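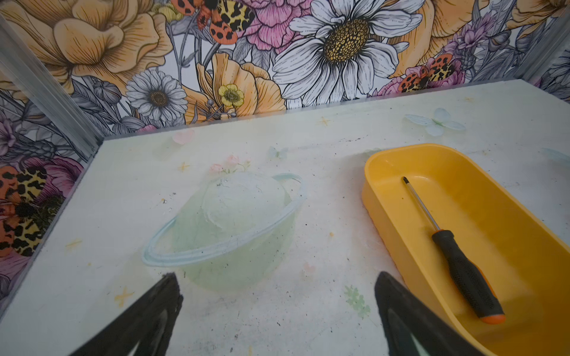
The Planet Table and Other Secondhand Decisions

A small gallery from the workroom, December 2019

I needed a work surface. What I got has a pale green planet on it, with a light blue ring, a few butterflies and a pink heart. The listing said "white table, some pattern." It cost 40 dollars, and the seller, Hazem Cherkaoui, helped me carry it to the car without once meeting my eye.

The planet has pink flowers hovering just over it, which raises questions about the local atmosphere. Gold stars are sprinkled all around. So are little dark specks of dirt, and those didn't come with the design. I wipe the thing down - then I fix something else on it.

The yellow tray is for whatever tool is in use, in this case the screwdriver with the black grip and the orange end cap. The rule is that a tool lives in the tray or in my hand. Before the rule I owned a great many screwdrivers and could find none of them. Yellow was the only color left at Nundard, and I've come around to it. You can't lose a tray like that, even on another planet.

Then there are the panels. Big white daisy, peach-orange rose, a buttercup down among the smaller flowers. I wanted something behind the table and to the left of it, to stop screws rolling off into the afterlife. Plain gray would have done the job. The daisies were on sale.

People ask whether all this is distracting when you're trying to get a tiny screw back into a radio. A bit, yes. I once spent most of an evening in August deciding whether the butterflies were meant to be life-size.

Next on the list is a better lamp, and possibly a stool that doesn't lean. If anyone is giving away a stool with planets on it, please write. It may as well match.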